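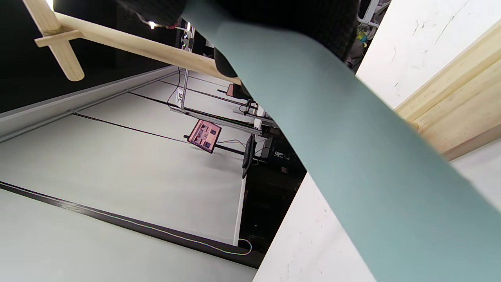 The budget for the second workstation went in last week, and I have been asked twice how I got to the total. So this is the long version, written mostly for my own use in July, when the renewals come up.

We started from the quotes. Tusholm wanted 514 for the mounting kit, per station, with brackets and shipping included. Jistau wanted 434 for nearly the same parts, with shipping left as a separate line that their sales desk would not fill in until we had a delivery date. I put both in the sheet at full price and added a freight allowance to the Jistau row. The gap mostly closed.

Consumables come next, and I got them wrong the first time. I had gloves under office supplies. They wear through at the fingertips and belong with the hardware, on a replacement cycle. Same for cables. Anything that gets plugged in and unplugged all day is now in the sheet with a life of about 3 months. 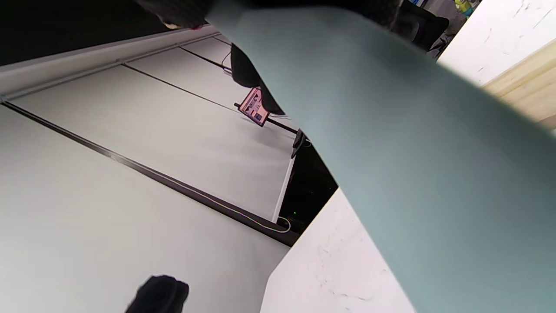 Fares Khoury wrote back on the draft that a fixed replacement cycle is the wrong model, and that I should buy spares up front and reorder when the shelf is down to one. His point was that freight on small orders eats whatever you save by waiting. I ran it both ways and he was right on cables. On gloves I kept the cycle – sizes change when people change.
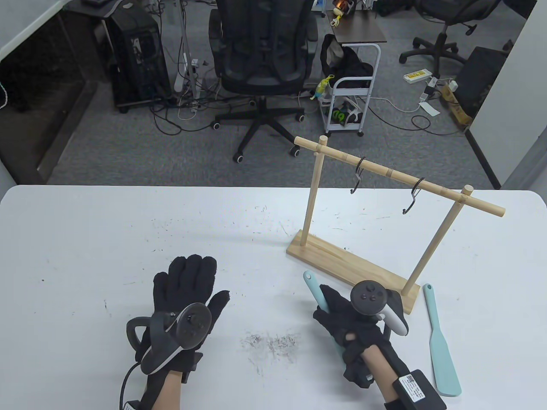 Task props are the cheapest line and the one that takes the most time to plan. Each new task needs its own set, bought in duplicate, and the lead time is often longer than for the electronics. A hanging task like ours comes down to a pine rack, a couple of black S-hooks and two teal spatulas, and all of it still needs a part number and a supplier in the sheet. I now budget props per task and hours per task on adjacent rows, so that neither one gets cut alone.

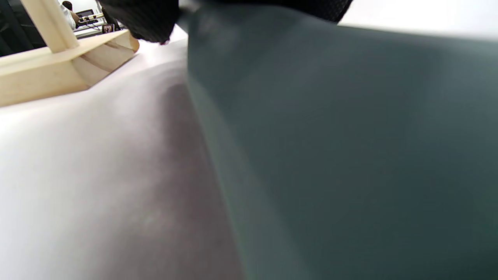 Posted by Munasinghe on October 2, 2023
Filed under: Equipment, Jilness build

What I left out: furniture, network drops, and the tables, which come from the building budget. I also left out a service contract. Tusholm offers one and I may add it for the second year, once we have our own failure counts to compare against the price.

The sheet has 4 tabs now. The freight tab still needs a real number from Jistau.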